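Workshop tips: picking fingers, pads and a camera spot for a small arm

I get a lot of mail about grippers, and most of it comes down to the same question – which one should I buy first? I've spent the better part of the winter swapping hands on our arm at the shop, dropping things, picking them up again and writing it all in a notebook, so I'm going to put my tips on one page and stop typing the same reply over and over.

Start with household stuff, before you order anything

Machined test blocks are lovely and they'll tell you almost nothing about a kitchen. Go through your cupboards. Take something with a handle, something round and slick, something that crumples and something that falls over if you look at it wrong. Thrift stores are great for this, and I'd get doubles of anything ceramic (ask me how many saucers I own now!). Keep the whole lot in one bin with a lid and don't let anyone in the house borrow from it.

Write the weight on the bottom of each piece in marker. You'll want it later when you're setting grip force and can't remember which bowl was the heavy one.

Two fingers or three?

Two. I went back and forth with Ramil Mercado on this for weeks, and he still likes his three-finger Vamell for jars and bottles. It's a nice hand and it centers a round jar beautifully. But it's wide, it needs elbow room on every side, and the minute you ask it to go in between two things it bumps one of them over. A plain parallel gripper gets into more places and it's much easier to figure out what went wrong when it misses.

The Jament two-finger I tried in between was fine too, only the stroke was short. Measure your fattest object across the way the fingers will really meet it, then add a good thumb's width. If your gripper doesn't open that far, it's the wrong one, however nice the price.

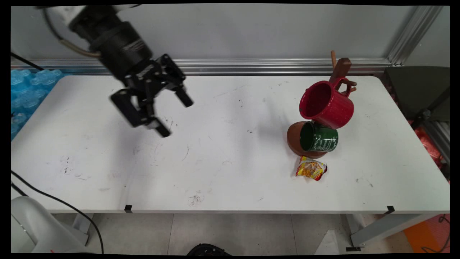 Mugs are my favorite test of all, and I've broken enough of them to have opinions. If you only have room for one setup, hang one from a mug tree and lean another against something underneath it, so the two are touching. I like a red one on the tree with its mouth tipped up toward the upper left and a green one on its side below, propped on a tipped-over bowl, and then a little snack bag lying in front for later. Now every grab has a consequence. Go for the lower mug and you've disturbed the upper one, go for the bowl and the whole pile wants to roll. You learn more from that little heap than from a whole row of cups standing at attention. Bring the fingers in already open and from well off to the side, and slow down for the last stretch.

Rim or handle?

For a mug lying on its side I go for the rim, one finger inside and one outside. For a hanging mug, grip the body if you can and lift up before you pull away, or the handle hooks on the peg and you drag the stand along. Judit Kovács taught me to lift the wrist first and let the rest of the arm follow, and my breakage went way down after that.

Pads matter more than you'd think

Glazed ceramic against bare hard fingertips is asking for trouble. I tested 7 pad materials and most of them came off the fingers within a week. Things I'd do again:

Clean the fingertip with rubbing alcohol before you stick anything on.
Use thin silicone sheet for mugs and bowls.
Cut the pad slightly smaller than the fingertip so the edge doesn't peel.
Wipe the pads with a damp cloth between sessions. Dust kills the grip.

Skip the thick foam. It feels so gentle and then the mug slowly tips forward in it, and you stand there watching.

Bags are their own problem

Shiny snack bags slide, crackle and change shape every time you touch them. Come straight down, pinch the sealed end and don't squeeze the middle. The shine will also confuse a depth camera, which brings me to the next bit.

Where to put the camera

I tried a Zumport on the wrist and another one fixed off to the side, and if money's tight I'd buy the fixed one first. You see the whole table, you see what the arm knocked, and you don't have a cable winding around the wrist joint. Clamp it to something that isn't the table! Mine was on the table for the first month and every bump threw off the calibration. Turn it a little until the glare from the ceiling light is off your objects, then mark the spot with tape.

Cables

Leave a loose loop at the wrist, then run the arm slowly to its farthest corners with your hand near the stop button and watch the loop the whole way. Too short and it tugs, too long and it sweeps your mugs onto the floor – I've done both in one afternoon.

How many tries?

More than you want to. I was ready to crown the Veres controller after 11 good picks in a row, and then it missed four of the next bunch. By the time I'd logged 589 grabs on each setup the numbers had settled down and the Veres came out a bit ahead on the hanging mug and a bit behind on the bag. Edith Grajales goes to 1,000 before she'll say a word, but she has more patience than I do. Put everything back in the same starting spot each time (pencil marks work well) and write down the misses as carefully as the good ones. I'm trying softer fingertips in March, and I'll add to this page when I've got something to report.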